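**Re: [equipment] Second pair of hand-held grippers - go or wait?**

On Tuesday, Randi Torvik wrote:

> Lultarier have come back with a price on a second pair, same model as ours, plus cables. They will hold it until the end of October. Jessie reckons it would double what we collect. I'd like to put it in the Gurcombe budget unless anyone objects.
>
> Randi

Randi, all,

I object, a bit. I went through Jessie's sheet last night and can't get from "two pairs" to "double". We have one table set up and one person trained to use it. A second pair sits in a drawer until we pay for both again, and neither is in the quote.

The sheet also assumes 80 usable runs a day. Our best day at Medeiros was 30, and that was with Jessie doing nothing else. I'd want to see 9 working days logged properly before we plan on anything higher - start and stop times, resets, and which runs got thrown out.

Then there's the work itself. Flurnora want clothing and small knitted things sorted. Fine, but soft stuff takes ages to lay out again between runs, and buying more grippers does nothing for that. The gloves are a fair sample of what they mean: 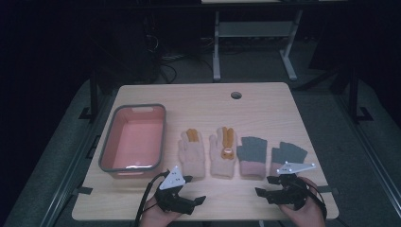 *Glove task: two pairs laid out, tray on the left, both grippers in hand.*

Four items and a tray, and somebody still has to put every one of them back flat before the next go. Cost that time first, please.

If Lultarier will quote for spare cables on their own, I'd sign that today. Could Jessie also ask what they charge for repairs? The quote skips it.

Jessie, correct me if I've misread column 2.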